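Open Day at the Wekano Handling Laboratory: Photo Gallery

The Wekano Handling Laboratory opened its doors to invited guests on 10/04/2026. The program was arranged jointly with Priseden, which supplies the laboratory with training material for its robot arms, and was attended by representatives of Junska and Lahlou as well as by students and members of the public. The laboratory thanks all guests for their interest and for the many questions put to staff during the visit.

Guests were received in the main building and then taken in small groups to the demonstration room on floor 2. Each group spent time with the laboratory's operators, who showed how everyday handling tasks are carried out with hand-held grippers. The movements recorded in this way are later used to teach robot arms the same tasks. A short talk by Hazem Mansour, head of demonstrations, opened each session.

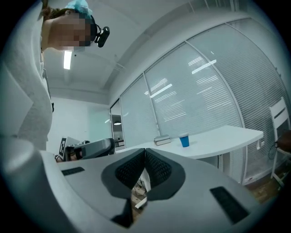 Hand-held grippers in use in the demonstration room.

Mr. Mansour explained that the laboratory works with ordinary objects of the kind found in any home or office. Cups, books and similar items are easy to obtain, and guests know from their own experience how they should be picked up and set down. He noted that a task which takes a person a moment may call for a large number of recordings before a robot arm can repeat it with confidence. The project begun in January has so far produced 1460 recordings, of which 908 have been checked and accepted for training.

Several guests asked how the position of a gripper is followed during a task. Staff pointed to the printed black and white markers, which allow the software to work out where a gripper is and which way it is turned. Operators are asked to keep the markers in view as far as the task allows and to move at a steady, natural pace.
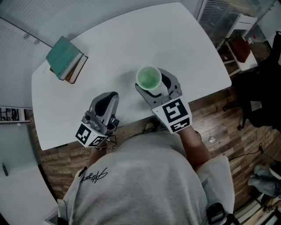
Work at the table is normally done with one gripper in each hand. New operators begin with a single object and progress to tasks in which both hands are needed. A cup with something in it is regarded as a more demanding object than an empty one, as it must be kept level and the fingers must close firmly enough to hold it without crushing the sides. Training for new operators lasts 6 days and is led by experienced members of the team.

The afternoon closed with a discussion between guests and staff on the use of robot arms in care homes and small workshops. Representatives of Junska described their plans for a similar demonstration room at their own site.

Schools and organizations wishing to arrange a group visit are invited to contact the Wekano visitor office. Requests should state the size of the group and any access needs.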